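3 min read

Budget for the table, then for the arms

Most purchase requests for a two-arm workcell list the arms first, the grippers second and a line called "accessories" last. I have reviewed enough of these to think the order is wrong. The accessories line is where the overruns come from, and it is usually a guess.

Take the request Asmaa Shehata circulated in September for the Starnetville site. The accessories line was $500. The first invoice under that heading came to $1,079: spare gripper fingers, cable, strain relief and a second set of mounting brackets. None of it was extravagant. All of it could have been priced before the order went out.

The cause is that we plan from data sheets. A data sheet gives reach and payload. It says nothing about how a cable behaves when the wrist turns, or how much room two arms need when they work on one small object between them. Zahira Purba at Saragih argues that these are commissioning questions and belong in the labor budget. I disagree. A cable that has to be rerouted is a part, and parts should have a line.

The second omission is the work itself. Buyers specify a cell around one item, then fill the table with whatever needs handling that month.

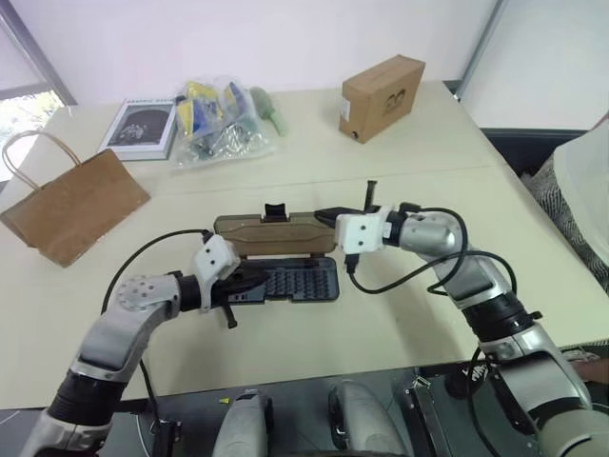 A hinged case, a paper bag and a book make different demands on a gripper, and a budget that assumes one set of fingers will cover all of them is optimistic. Markura and Stular both quote fingers separately, and both will quote a mixed set if asked. Few buyers ask.

My proposal is modest. List the objects before the hardware. Price fingers, cables and fixtures against that list. Hold back a fixed sum for replacements in the first year; for the Starnetville cell I put it at $3,184 — less than a second purchase order costs in delay. Only then choose the arms.

We use cookies to remember your reading preferences. Accept | Manage settings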